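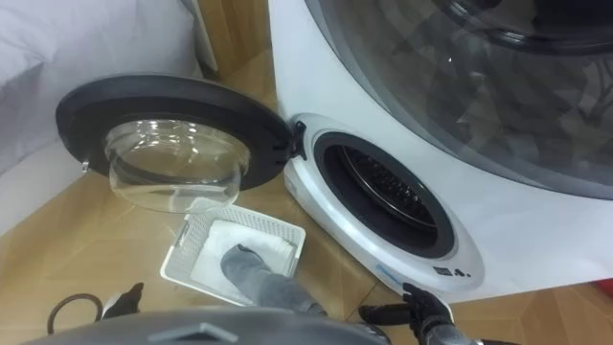

Chapter 6
Waiting Lists and What They Are Worth

Key terms: waiting list, priority list, deposit, turnover, occupancy, conversion rate

Ask the head of almost any retirement community how business is going and you will hear about the waiting list. It comes up in brochures, in board reports and in talks with the bank. A long list is taken as proof that people want to live there. This chapter asks you to be slow to accept that.

Start with how a name gets on a list. At Wivside, a nonprofit campus with apartments and a nursing wing, the list for apartments reached 1,000 names. The local paper ran a story on it, and the campus used the number to argue for a new building. The list had been open for years. Joining cost nothing. A family could sign up at an open house in July, on the same sheet used for the door prize, and stay on it until someone took the trouble to remove them. Few were removed. Some of the people on it had moved to other states, and some had died.

When the campus finally wrote to everyone and asked for a small refundable deposit, 300 people paid. That is still a healthy list for a campus of its size. It is also a very different number to take to a lender.

Even a deposit should be read with care. People put money down at two or three places at once, and a refundable deposit asks them to give up very little. Many who pay it are in good health, own their homes, and think of the list as a kind of insurance. Offer them an apartment and they say "not yet." Managers call this being passed over by choice, and most lists let a person do it many times without losing their place. The real test is the conversion rate: of the people offered a unit, how many take it? You will find that this figure is printed far less often than the length of the list.

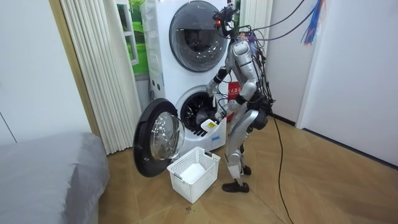 Nursing beds work differently, and mixing the two kinds of list is a common mistake. A person who needs a nursing bed usually needs it within days, often straight from a hospital. That person can't wait a year and won't. A long list for nursing beds may mean strong demand, but it may also mean that beds are being held closed for lack of staff. Burnby, one of the two homes we follow in this chapter, had a list for its nursing wing and empty rooms in that same wing. Both facts were true in the same month. Only the list made it into the annual report.

The other home, Waker, did away with its list and kept a short file of people ready to move within 6 weeks. Its managers said this gave a truer picture. Perhaps it did. It also left outsiders with nothing to check, and we will come back to that problem in Section 6.3.

You will also meet the Antunes method, a way of cutting a raw list down to a figure that can be used in planning. It is widely taught and easy to apply, and it depends on guesses about age and health that the person doing the math is free to pick. Work through it once with high guesses and once with low ones — the gap between the answers is worth more than either answer.

Before You Read

Find the website of a retirement community near you. Does it mention a waiting list? Write down what it says about cost, about how long people wait, and about what happens when someone turns down an offer. Keep your notes for the exercise at the end of Section 6.2.

6.1 Who Is on the List

A list is a record of people who once gave their names. To use it for anything more, a manager has to know when each name was added and when that person was last reached.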